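Lecture 3: How an independent band plans a record

Posted in January
Reading time: 2 min

Last time we spoke about demos. Today we continue with the decisions a small band must make before it enters the studio. I will use the same case as before, the folk-rock trio Jollier, and their second album, which was released on the label Skilard.

The trio came to the label with 51 sketches. Most of them were only a voice and a guitar recorded on a phone. The label asked for a short album, so the first work was selection. Please note that the band did not choose the best songs one by one. They first chose the opening song and the closing song, and then they looked for songs which could connect these two. In the seminar we will try this method with your own material.

The second decision is the place of recording. Jollier had two offers. Trumano was a modern studio with a separate room for drums. Rawat was one big room, cheaper, with a lot of natural echo. They took Rawat, and on the record you can hear the consequence: the drums go into every microphone, so it was very difficult to correct the voice later.
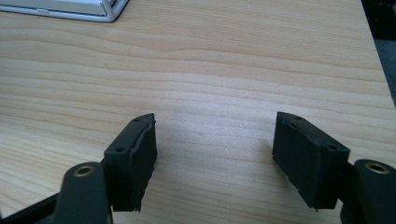
The third decision is how many copies to press. The first vinyl pressing was 200 copies, sold mainly after concerts. For a new band this is a reasonable number. If the pressing is too large, the money stays in boxes and there is nothing left for the tour van.

Terms to know: demo, spill, overdub, running order, pressing, advance.

For the next class, listen to the full album two times, the second time with headphones. Write down three moments where you hear the room more than the instrument. Bring also a running order for your own short record, with one sentence about each song. Handwritten notes are accepted.

2 comments
3 shares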